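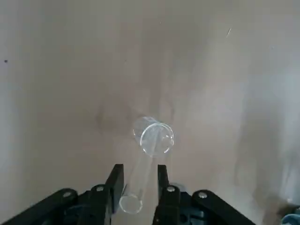 Bench tips: collecting demonstrations with clear glass

24 November 2024

Filed under: Workshop, Fiddly Things

Glass tubing is a rotten thing to teach with. You can hardly see it yourself, the wrist camera sees a ring of light and a couple of faint lines, and the policy you train afterwards will happily close its fingers on a scratch in the worktop. What follows is what we've settled on at the Setberg bench since June, after 700 recorded episodes, a good many of which are now in a folder called "no".

Before you switch anything on

Wipe the table, then look at it from the height of the wrist camera. Specks you'd never notice standing up look enormous from down there. Don't scrub it to perfection, though. A few smudges and marks left in place teach the model that smudges are not glassware. A spotless table gives you a model that works on spotless tables, and you will never own one again.

Check the fingers for grease. Fingerprints on a tube make it far easier to see, so if you handle your tubes all morning your afternoon data will be easier than your morning data, and you'll credit the new learning rate. Cotton gloves, or wipe every tube at the same point in the routine.

Nip up the finger screws. Ours work loose over a long day and the first sign is a grip that arrives slightly late on one side.

Keep spare tubes in a tray with a lip. I'll say no more about that, and neither will the dustpan.

Light

Everybody's first idea is more light. More light on a pale matte surface gets you a bigger patch of glare and a tube that has left the building. We use one soft lamp off to the side and leave the ceiling lights alone. Move the lamp a hand's width every 12 episodes and write down where it went.

Don't tape black card under the tube to make it show up. It works beautifully, and then you have to tape black card under every tube for the rest of your life.

If you have a window, either block it or use it properly, morning and afternoon both. Half a blind is the worst of the lot.

Laying the tube down

People put things down square. Ask someone for a random position and you get the middle of the table, parallel to the edge, every time, with a small flourish. We roll a twelve-sided die and treat it as a clock face for the direction the far end points. It feels silly for a day.

Put a fair share of tubes at awkward diagonals, with the near end already close to the fingers. The model needs to see what a tube looks like when most of it is a rumour.

Let it stop rolling before you start recording. A tube that creeps during the approach makes the operator chase it, and chasing is learnt very quickly.

Driving the arm

Open wide early and keep the fingers open until you are properly either side of the glass. Nervous operators half close on the way in. The policy copies this and nudges the tube along the table like a cat with a pen.

Go for the body of the tube. The rim is the brightest thing in view and everyone drifts towards it, model included, and a rim chips.

Use the wrist view only. If the operator peeks over the top of the monitor, they're using information the model won't have, and the demonstration contains a confident swerve with no visible cause. We turned the operator's chair to face the wall. Morale was fine by the second biscuit.

Pause for a breath before closing. Don't pause for three, or you'll train a robot that contemplates.

Keep your recoveries. If the first grasp slides off and the second one holds, save the whole thing and tag it "recovery". Smashes get their own tag and stay out of the training set.

Labels and bookkeeping

Write the label straight away, while you still remember. "Will sort later" appears 11 times in our June notes and not one of those has been sorted.

Our labels live in a plain spreadsheet called Berel, named after an office plant. It replaced a much cleverer tool, Sivura, which we wrote ourselves and which needed restarting whenever a file name had a space in it. Columns: tube diameter, lamp position, clock direction, operator, result, grumbles. The grumbles column gets searched more than the rest put together.

Watch one episode in every batch at full speed, right through. Thumbnails of clear glass all look like pictures of a table.

Stop after around an hour and swap operators. Tired people take the same path every time, and it looks marvellous on the success chart.

Coming next: rubber bungs, and why the Schumacher bench won't lend us theirs any more.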